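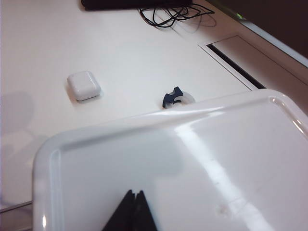 Figure 3. Wrist camera view with the closed fingertips at the tray floor. The white case and the dark blue part on its clear disc lie beyond the rim.

4.2 Where the segmentation fails

Most of the published results for the Skivero segmentation model come from coloured objects on plain tables. We wanted to know how much of that carries over to white things on white things, and our answer is less than we had hoped. In views like Figure 3 the tray, the tabletop and the small case are all close to the same shade, and the edges that a person picks out straight away are only a few grey levels deep. The blue part gives the model no trouble. The tray rim does.

We ran the model with its default settings on 700 wrist views held back from the full set of 1621. The usual fault was a tray mask split along the band of glare, with one half given to the tray and the other to the table. The planner, Godinho, takes whatever mask it is handed and builds a collision shape from it. Half a tray therefore becomes a low wall with a free passage beside it, and the planner will happily route the fingers through that passage. Raising the confidence threshold removed some of the split masks and also removed the white case.

Žydrūnas Šimkus has argued that smoothing the masks over 20 consecutive views is enough to deal with this. We are not convinced. The glare moves with the camera, so averaging does help while the arm is travelling, but it does little in the last part of an approach, when the arm slows down and the same wrong mask is repeated view after view. The smoothed mask is then steady and still wrong. Our own trials on the Prarnatden bench were too few to settle the matter, and we would not read much into the small gain we saw.

For the remaining experiments we fitted a known tray outline to the visible rim and ignored the learned mask inside it. This is a dull fix and it only works if the tray model is known beforehand. Section 4.3 compares it with the depth-based method in Kedisa, which has its own difficulties with clear plastic.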